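Thursday, May 2, 2024
Teleop notebook, sim kitchen, Skiltdale scene

Started late, Harju licence server down again until after ten. Debashish Mollah on the headset and hand controllers, me on the logging machine. Plan was to get the first proper block of demos for the grey lump on the red tray, both arms, then leave the box of settings alone till Fiorella Donati has had a look.

Scaling on the right hand still feels off. D. says he moves a few cm and the arm goes wandering up over the floor instead of to the table. Reset the hand origin, a bit better. Wrote the old offsets on the back page.

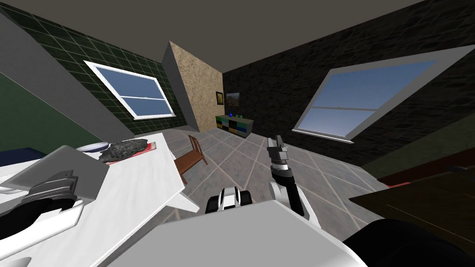
Head view, right arm up over the floor tiles, left gripper by the table.

The head view is hard on the neck because everything comes out tilted. D. keeps leaning to straighten it, and then of course the controller leans as well and that goes into the demo. Asked Kerden whether we can level the view in the headset only and leave the recorded one alone. No answer yet.

Kept 17 demos, binned 11. Most of the binned ones are clutch slips – he lets go of the button to re-centre his hand and the arm jumps when he presses it again. One was my fault, started logging before he was ready.

Wrist view next. Need to check it against the head stream, timestamps were drifting last week after the Amier update.

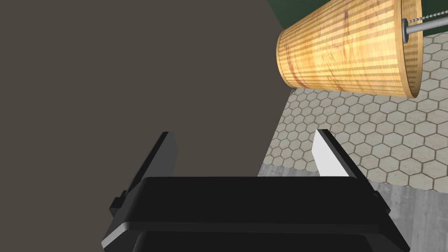 Drift worst on the right, 239 ms by the end of a long run. Too much, he's corecting for stuff that has already happened. Restarted the stream between demos and it stays small, but that's a pain and we'll forget. Put it in the start script.

Jaw command is fine. Open and close both come through in the log, trigger dead zone wants to be smaller tho.

After lunch tried left hand only, right one parked. Parking pose isn't saved anywhere!! D. just holds it out of the way by feel, so it's different in every demo. The policy will learn that as if it means something.
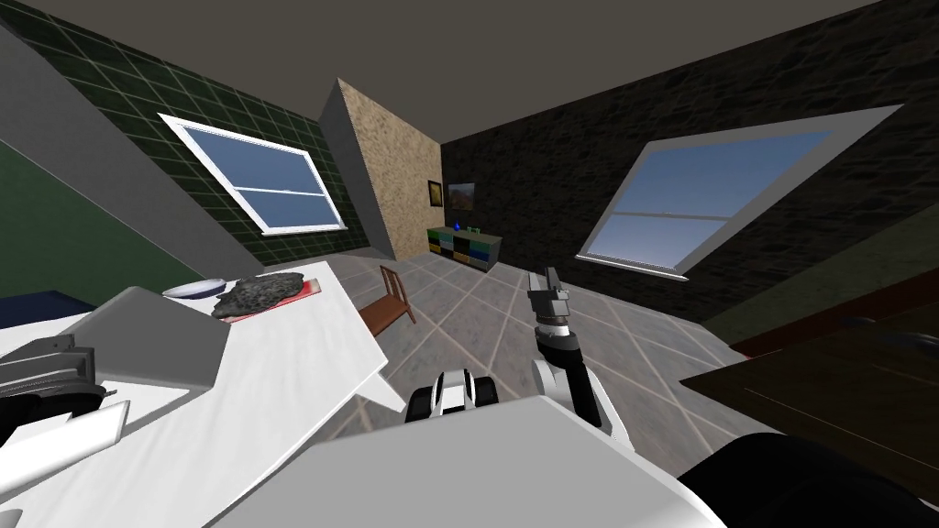
So – fixed park pose, on a button, before anyone records more. I'll do it tonight if the build is free. Fiorella wants the old set from December mixed in, 1,508 demos, but those were done with the previous hand mapping and I dont trust them. Talk to her first.

To do
park button
clutch jump, blend over half a second maybe
stream restart in script
ask Kerden again re level view
charge the controllers, left one died twice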